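# Setting Up a Hand-Held Gripper Station for Plant Handling

Hasgate packs potted plants for gift orders. When the packing line was partly automated, the people who used to lift pots all day moved to demonstrating the lift with hand-held grippers, and the arms on the line were trained from those recordings. This page covers how to set up a table and run a shift on it. It was written by Josefina Iturra for new demonstrators and last changed June 15, 2021.

## Before you start

You need:

- a white table with black tape lines on top
- two hand-held grippers with marker cubes attached
- three plants of different heights
- a chair within reach for breaks

Walk once around the table and move anything you could trip on. Check that the cables reach both far corners without pulling.

## Set up the table

1. Wipe the top. Replace any tape that has lifted.
2. Put the plants on the far part of the table. Leave the near half clear.
3. Pick up one gripper in each hand and squeeze both a few times. The pads should close evenly.
4. Wipe the marker cubes with a dry cloth. Keep your sleeves and fingers off the printed faces.

## Record a lift

1. Stand at the near edge with your arms over the table. Hold still and count to 4.
2. Move one gripper to the pot. Go in low, below the leaves.
3. Close until the pot is held. Do not squeeze harder than you would by hand.
4. Lift, move it to the taped area, set it down and open the gripper.
5. Go back to the start position before the next lift.

If you drop a pot, finish the motion and mark the lift as failed in the log. Failed lifts are kept.

A full set is 80 lifts. Change places with your partner after each set. The old packing quota of 545 pots a shift does not apply at this station, and supervisors have been told not to compare the two.

## What changes for you

Your pay grade stays the same. You carry less weight, but you hold your arms out for longer, and most complaints in the first month were about shoulders and wrists. Report soreness early to Rosário Pinheiro, who does the rotation sheet and can put you on log review for part of a shift.

Log review is desk work. You watch recorded lifts and reject the ones where a marker was covered. Packers who know the plants tend to be quick at it, so everyone gets trained on it by December.

## Table and grippers 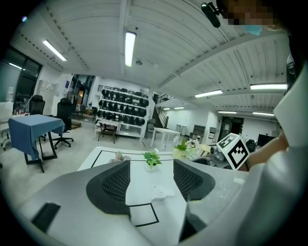
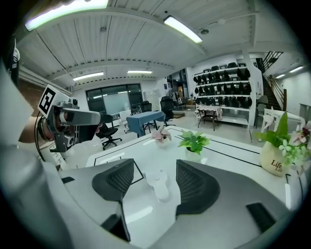
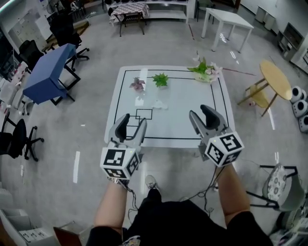
*Hand-held grippers at the taped table, with the three plants set out.*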